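What the planner doesn't know
6 April 2018

The lead developer at Vetis has little patience for demo videos. "Anyone can get a drawer open once," she says. "Ask them what the planner did the other thirty times."

Her team of two looks after Tuncer, the motion planner that Fliliritz bought in November to run its two-armed test bench. I had come expecting a sales pitch and got something closer to a list of complaints. The planner treats a drawer as a box that slides. It has no idea that a handle can be gripped badly, or that the other arm might want the same bit of air.

"It checks 2000 paths and picks the shortest," she says. "Shortest for whom? I'd take a dull, slow one that I can explain." 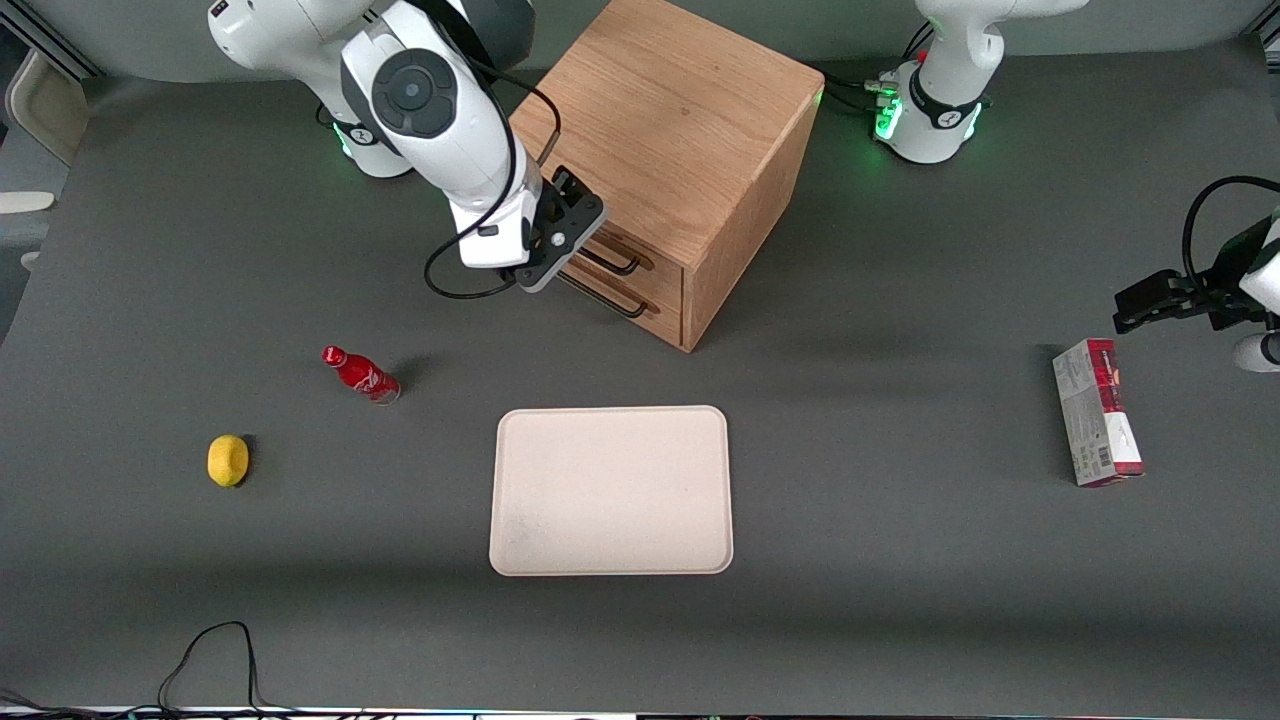
Over at Fliliritz, the engineer who signed for the software sees it differently, and told me by phone that a slow planner is one no customer will wait for. In his view the trouble lies with Vuka, the perception layer, which hands over a pose for each object and never says how sure it is.

She partly agrees. Vuka's guesses go straight into Tuncer as if they were measured facts, and by the time an arm is moving there is no easy way to ask where a bad number came from. Her team has spent most of the spring writing a log viewer. "Very glamorous," she says.

Would she put the whole lot in a kitchen? She laughs at that. The release notes promise "household tasks", a phrase she tried to have taken out.

"Opening a drawer is a task. Knowing which drawer, and when to leave it shut, we haven't started on."

The next version is due when the log viewer is finished. She wouldn't give me a date.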